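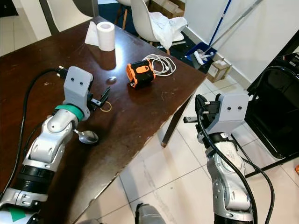
Photo: Skidness Repair Hall

Skidness Repair Hall to mend worn household tables free of charge in August

SKIDNESS – People with a scuffed, scratched or chipped wooden table at home can have it repaired without paying for labour this August, under a scheme announced today by Skidness Repair Hall.

The Table Month scheme has room for 200 tables. It is open to anyone living in Skidness or Firncombe, and each household may put forward one table. Owners pay only for materials, at a flat charge of £10, which covers filler, stain, wax and a new coat of finish where one is needed.

The hall took in 1253 household items for repair last year. Tables were turned away more often than anything else, as they took up floor space for days while glue and varnish dried. The hall has now taken over the tiled room next to its main workshop and will use it for furniture only.

"Most of the tables we get asked about are perfectly sound," said Amirhossein Shokri, who manages the hall. "The joints are good and the legs are straight. What has gone is the corner that everyone walks into, or the top where people have put things down for twenty years. A dark, glossy top shows every pale scratch, so people think it is ruined. Usually it can be put right in an afternoon, and then it has to be left alone to dry."

Work will be carried out on dining tables, kitchen tables, desks and side tables. Light scratches will be coloured and waxed. Chipped edges will be filled and shaped, then stained to match the wood next to them. Deep burns and split tops will be looked at case by case, and the hall may have to refuse some of them. It cannot take glass tops, garden furniture or anything with live woodworm.

Owners are asked to clear their tables before bringing them in. Staff at the hall say tables often arrive with the usual household clutter still in place, from toilet rolls and tissues to rubber bands and coiled cables. Drawers should be emptied as well. The hall has no storage for loose belongings and will hand them back at the door.

Tables up to 200 cm long can be brought to the side entrance between 10 am and 4 pm. Longer tables will need to be booked in by telephone so that the double doors can be opened. A collection service is offered by the removals firm Zamfir for those without a suitable vehicle, at a charge of £21 each way within Skidness. Collections from Firncombe will be priced separately.

Finishing materials are being supplied at cost by Niseck, which runs the paint and timber shop in Firncombe. The shop will also stock a small wax and filler kit during the month for people who would like to treat minor marks themselves.

Repairs are expected to take up to 10 working days from the date a table is handed in. Owners will be given a numbered ticket and telephoned when the work is finished. Tables not collected within 21 days of that call may be passed on to local households in need of furniture.

Booking forms are available at the hall's front desk and at the Niseck shop. Press enquiries should be addressed to Amirhossein Shokri at Skidness Repair Hall.

ENDS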